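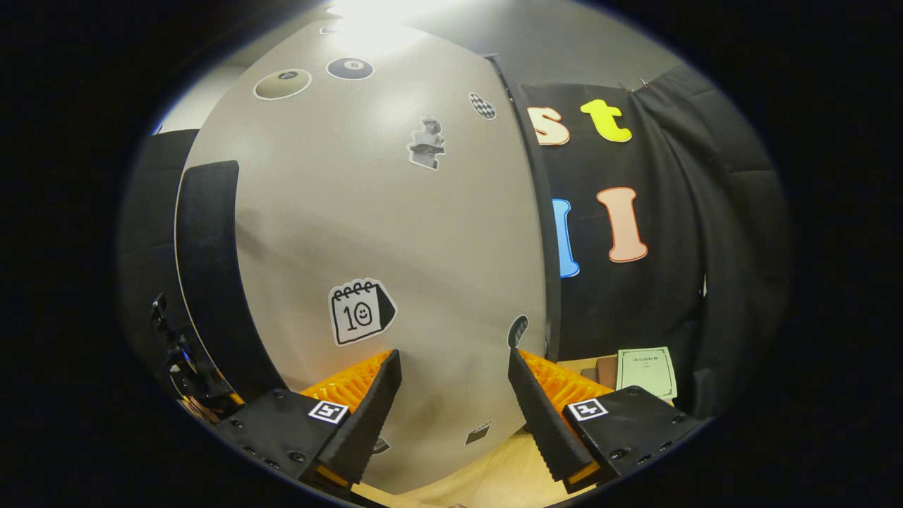
工单标题:手持夹爪示教数据,开合宽度在贴纸工位上突然归零,轨迹随后漂移
产品:Farnis 手持示教夹爪(双指,指座带标记块)
软件:Farnis 采集端,Gredon 轨迹重建
提交人:Chiyo Oshima,Charpentier 实验室
处理人:Arnel Ignacio(Farnis 支持)
抄送:Ryota Aoki,Daichi Katayama
优先级:一般,后改为高
状态:已解决,保留观察

问题描述(Chiyo Oshima)

大家好!先说一句,这套手持夹爪我们用得特别开心。以前教机械臂夹一张纸片要拿遥控手柄磨一下午,现在人握着夹爪做一遍,动作的快慢、犹豫、用力前那一下停顿全都录进去了,新来的同学练几遍就能上手。所以下面这个问题虽然烦人,我们还是很有信心能一起解决掉。

任务叫“贴纸接近与捏取”。浅灰色面板上贴了一批贴纸,有台球的、有雕像的,还有一张画着笑脸的日历“10”。示教员手持夹爪从桌面上方进入,张开双指,对准指定的那张贴纸,靠近,在边缘处闭合,保持片刻,再张开退回。目标由语音播报随机指定,策略要学的是“看清是哪一张,再决定从哪个方向进去”。

这一轮一共录了 478 段。用 Gredon 批量重建之后,我发现两件怪事:

一、夹爪开合宽度在手没有动的时候会突然变成零,过一小会儿又跳回正常值。回放给示教员看,他们都说那时候手指一直是张着的。

二、宽度归零后不久,手腕轨迹常常会慢慢往上飘,到段尾才被拉回来。飘得厉害的那几段,重建出来的夹爪像是穿过了面板。

同一把夹爪、同一位示教员,在隔壁的叠杯子工位上完全正常。换夹爪、换数据线、重启采集端都试过,没有改善。

附件:三段原始录像、对应的标定文件、Gredon 重建日志、宽度曲线截图。

期望:希望知道这批数据还能不能救。重录也可以,只是示教员下周要换班,能救当然最好啦!

周二 10:12,Arnel Ignacio

Chiyo 你好,材料给得太全了,谢谢!三段录像我都看完了,任务设计很有意思,好几个不同的目标摆在一起,正好逼着策略去看图案。

先把两个现象分开。开合宽度是从两侧指座上那两块黑白方形标记算出来的:采集端在每一帧里找到左右标记,求出间距,再换算成指尖宽度。如果有一侧没找到,旧版采集端会填一个零,并且不报错。我怀疑您看到的“归零”就是标记丢失,跟手指的动作没有关系。

手腕轨迹走的是另一条路,由画面里的背景特征加惯性数据重建。两个现象挨着出现,可能有共同的原因,也可能只是碰巧。先不下结论。

麻烦帮忙做三件事:

1. 在采集端“诊断”页打开“逐帧标记状态”,重新导出其中一段。
2. 告诉我曝光模式是自动还是锁定。
3. 夹爪平放在桌上静置录一小段,手不要碰。

周二 11:40,Chiyo Oshima

三件事都做好了,附件已更新。

逐帧状态确实写着“右侧未检出”,跟宽度归零的时刻一一对得上。您猜得真准!曝光是自动。静置那一段很平稳,宽度是一条直线,轨迹也没有飘。

补充一个观察:归零多半出现在示教员把夹爪抬高、去够面板上半部分贴纸的时候。够下半部分那几张时,几乎没事。

周二 14:05,Arnel Ignacio

这个观察帮了大忙!

我按您说的把录像重新看了一遍。工位上方有一盏很亮的顶灯,它进入视野以后,面板上部会发白。鱼眼镜头视角大,手腕稍微一仰,灯就占进来一块。自动曝光看到这么亮的东西就会往下压,视野底部的指座跟着变暗,黑色底座上的标记就容易对比不足。

我在自己桌上拿一盏台灯试了一下,仰起夹爪,标记状态果然开始闪。复现出来的时候我高兴得差点碰倒水杯。

不过只有右侧丢,左侧一直稳定,光照解释不了这一点。如果只是整体变暗,两块标记应该差不多同时丢。请 Ryota 看一下右侧标记块的表面,最好斜着对光看,有没有划痕、指纹或者翘边。

周二 15:30,Ryota Aoki

我是负责夹具和工位的 Ryota。右侧标记斜着看有一层淡淡的油膜,靠外的一角有点翘。我们的示教员大多是右手握持,拇指正好会蹭到那里。

用无绒布蘸一点酒精擦干净,翘角压平,重新录了十来段。曝光还是自动,故意什么都不改,这样能看出单独清洁有多大作用。

结果:右侧丢失少了很多,抬高去够上排贴纸时偶尔还会有。手腕轨迹的漂移一点也没变。

所以两个现象应该是两回事。

周二 16:18,Arnel Ignacio

Ryota 的做法太好了,一次只改一样!同意,拆成两个子问题继续。

子问题 A:标记丢失导致宽度归零。
原因基本清楚,表面脏污加上自动曝光被顶灯压低。
处理步骤如下。

1. 清洁标记,翘角的换新贴片。换完要重新做一次宽度标定:先完全张开,保持到提示音,再完全闭合,保持到提示音。
2. 曝光改为锁定。把夹爪放到示教时最常用的高度,对着面板中部,按“测光并锁定”。不要对着灯测光。
3. 采集端升级到第 4 版。新版在单侧丢失时会把该帧标为“无效”,不再填零。
4. 旧数据可以在 Gredon 里勾选“把零宽度视为缺失”,短缺口会按前后帧插值。

第四步有一个要留意的地方:真正完全闭合时,宽度也可能接近零。您这个任务是捏贴纸边缘,闭合段恰好是最重要的一段,不能让插值把它抹平。请一定同时勾选“参考逐帧标记状态”,这样只有确认丢失的帧会被替换。

子问题 B:手腕轨迹漂移。我还需要再看看。能不能请您从 Gredon 导出特征点分布图,挑一段飘得最厉害的?

周二 17:02,Chiyo Oshima

导出来了!选的是 3391 帧的那段长录像,示教员在里面连着做了好几个目标,后半段飘得很明显。

另外说一下子问题 A,我在旧数据上试了第四步,曲线漂亮极了,闭合那一下的形状保留得很完整。谢谢!

周三 09:20,Arnel Ignacio

早上好。特征点分布图看完了,B 有眉目。

夹爪靠近面板以后,浅灰色的表面占了视野的大半。面板本身很素,算法能抓住的纹理主要就是那些贴纸,再加上旁边黑色帘子上的泡沫字母和桌上那张小卡片。正常情况下这些够用了。但是曲线显示,飘的那几段里,落在帘子区域的特征点会一起往同一个方向移动,面板上的特征点却没有这样动。

算法假设背景是静止的。如果帘子在晃,挂在上面的字母就跟着晃,算法看到它们整齐地移动,会误以为是夹爪在动。帘子上的字母颜色鲜明、边缘清楚,分到的权重又偏高,于是手腕轨迹就被它们带着走了。

想请教一下:工位附近有没有空调出风口,或者有人会从帘子后面经过?

周三 09:47,Ryota Aoki

有!帘子另一侧是过道,空调也朝那边吹。我刚才站在旁边看了一会儿,风一上来帘子下摆就轻轻摆动,肉眼看着幅度很小,我从来没往这上面想。

那些字母是我贴上去的。当初就是觉得帘子纯黑、没有纹理,怕重建找不到特征,特意加的。好心办了坏事,哈哈。

周三 10:10,Arnel Ignacio

思路完全正确!给黑帘子加纹理是好办法,很多工位都是靠这一招救活的,只差把它固定住。建议做一个对比,三组,每组录同样的目标、同样的示教员:

甲组:现状,空调开着。
乙组:空调关掉,其余不动。
丙组:空调开着,帘子下边和侧边固定住。

漂移量请统一用“回原点误差”来看:每段开头和结尾都把夹爪放回桌面同一个定位点,重建后比较两个位置的差。

周三 13:55,Ryota Aoki

三组录完了。

甲组最差的一段,回原点误差 18 毫米。
乙组,误差小到我以为看错了单位,又重新算了一遍。
丙组和乙组基本看不出差别。

帘子现在下边压了一根配重杆,侧边用夹子固定在支架上。空调可以继续开,示教员们都松了一口气。

周三 14:20,Daichi Katayama

我是做策略训练的,插一个问题。前面那批旧数据里,宽度已经救回来了,轨迹还能不能救?我不太想全部扔掉,里面有几位示教员的动作特别干净,尤其是从侧面绕开旁边的贴纸、再去捏目标边缘的那几段,教给机械臂效果会非常好。

还有,训练端现在用的是相对动作,也就是每一步相对于上一步手腕位姿的变化。慢慢飘的误差分摊到每一步很小,是不是可以忍?

周三 15:06,Arnel Ignacio

Daichi 好!可以救,请按这个流程跑。

1. 在 Gredon 里打开“静态区域遮罩”,选“手动绘制”。
2. 在首帧上把帘子的区域圈出来,选“随位姿传播”。这样夹爪移动时,遮罩会跟着投影到正确的位置。
3. 指座和手指的区域本来就有默认遮罩,不要取消。它们跟镜头一起动,放进去会让轨迹变得很奇怪。
4. 重新重建,查看回原点误差。
5. 误差仍然超限的段,标为“仅图像可用”,不要进动作训练。

第二步的初值会用到旧轨迹,如果旧轨迹飘得太远,遮罩投影就会偏。遇到这种情况,把段切短一点,每一小段重新画首帧。

关于相对动作:慢漂确实能忍一部分,您的判断有道理。但是您这批数据的漂移集中在靠近面板的阶段,那时手的真实动作本来就很小,漂移占的比例会变大。策略可能学到“快碰到时往上抬一点”这样的坏习惯,放到真机上就是捏空。所以接近阶段我建议严格一些,进场和退回阶段可以放宽。

周三 15:31,Daichi Katayama

“快碰到时往上抬一点”!!上周五在 Tosar 机械臂上试跑,就是这个毛病。我一直以为是手眼标定的问题,调了整整一个下午。太好了,终于有个说得通的解释。

马上去跑重建。

周三 18:40,Daichi Katayama

跑完了,报告一下。

旧数据大部分恢复得不错,回原点误差都落在限值以内。剩下的一小部分切短之后又救回来几段,实在不行的标成了“仅图像可用”。那段 3391 帧的长录像也救回来了,切成了几个小段,后半段终于不飘了。

有一处文档可以改一下:手动绘制遮罩的页面里,“随位姿传播”默认是关着的。我第一遍没注意,遮罩停在画面原地,把面板也挡掉一块,结果比原来还差。希望能加一个提示。

周三 19:02,Arnel Ignacio

已经转给文档组,另外提了一个界面改进,绘制完成时如果没有打开传播,会弹出确认。谢谢您把走过的弯路也写下来,对后面的人太有用了!

周四 10:25,Patricio Zúñiga

大家好,我是 Patricio,负责 Farnis 的标记检测部分。Arnel 把工单转给我看,补充两点。

第一,单侧丢失填零是早期版本留下来的做法,当时主要为了让下游文件长度对齐。现在想来很容易误导人。第 4 版已经改掉,旧版文件导入时也会弹出提醒。

第二,锁定曝光之后,如果工位的灯有调光或者会自动熄灭,请在换班时重新测一次光。采集端主页右上角的小图标变黄,就表示当前亮度与锁定时差得比较多,可以不停下手里的录制,录完这一段再去处理。

标记贴片换新时请不要覆膜,膜面反光会让仰角大的时候更难检测。

周四 11:10,Chiyo Oshima

收到,我们的贴片都没有覆膜,放心。

我把这几天的结论整理成了开工前的检查单,贴在工位旁边,也放在这里,别的组要用随便拿:

开工前
- 无绒布擦两侧标记,看四角有没有翘起。
- 配重杆在位,帘子侧边夹紧,用手轻推一下看晃不晃。
- 夹爪举到常用高度,对面板中部测光并锁定。
- 做一次宽度标定,先全开,再全闭。
- 静置录一小段,宽度应是直线。

录制中
- 每段从定位点开始,回到定位点结束。
- 够上排贴纸时,尽量抬手臂,少仰手腕。
- 听完播报再动手,不要边听边猜。
- 靠近贴纸时放慢,闭合以后停住,等提示音再张开。
- 做错了就整段作废重来,不要在中途补救。

录制后
- 看逐帧标记状态,有连续丢失的段单独放。
- 看回原点误差,超限的段当天重录。
- 面板上的贴纸如果移动过位置,在备注里写清楚。

“少仰手腕”这一条是示教员自己提的,他们说知道灯会影响曝光以后,自然就会避开。我很喜欢手持示教的这一点,人一旦明白机器在看什么,示范的质量马上就上去了!

周四 11:32,Ryota Aoki

补一句工位这边的事:顶灯没有拆,我打算加一片遮光板,挡住朝向镜头的那一侧。装好以后曝光要重新锁,我会在检查单上注明。

另外问一下 Arnel,帘子上的字母我还想多贴几个,间距有讲究吗?

周四 13:15,Arnel Ignacio

可以多贴!高低错开,不要排得太整齐,也尽量别反复用同一个字母、同一种颜色。重复的图案容易让算法认错对应关系。面板附近现在的贴纸图案差别很大,这方面已经很理想。

桌面上那张小卡片也请用胶固定好,它是很好的近处特征,示教员的袖子容易蹭到它。

周五 16:50,Daichi Katayama

用救回来的旧数据加上新录的几组,重新训了一版,下午在 Tosar 机械臂上跑了。

上抬的毛病没有了!接近面板的动作很稳,闭合前会有一个小小的停顿,跟示教员的习惯一模一样,看得我鸡皮疙瘩都起来了。指定日历那张的时候进得特别果断。两颗台球挨得近,指定深色那颗时偶尔会往左边偏一点,我觉得是数据里这个目标录得偏少,下一轮多录一些就好,跟这张工单无关。

从我这边看可以关单。

周五 17:08,Chiyo Oshima

同意关单。遮光板装好后我们会再录一组静置数据,有异常就在这张单子下面回复,不另开新单。谢谢 Arnel 和 Patricio,回复又快又细,下一轮我们准备挑战双手示教,到时候肯定还要来麻烦你们!

周五 17:20,Arnel Ignacio

双手示教非常期待!开始之前请先看一下两把夹爪的时间同步说明,标记编号也要分开设置,左右手不能共用同一组。

工单状态改为“已解决,保留观察”。处理记录如下。

A:右侧标记脏污、翘角,叠加自动曝光受顶灯影响。清洁换片,锁定曝光,升级采集端。旧数据按逐帧状态插值。
B:帘子受风摆动,其上的特征点带偏轨迹。固定帘子,旧数据用传播遮罩重新重建。
遗留:遮光板安装后复测,由 Ryota Aoki 跟进。遮罩页面的确认弹窗,由 Farnis 跟进。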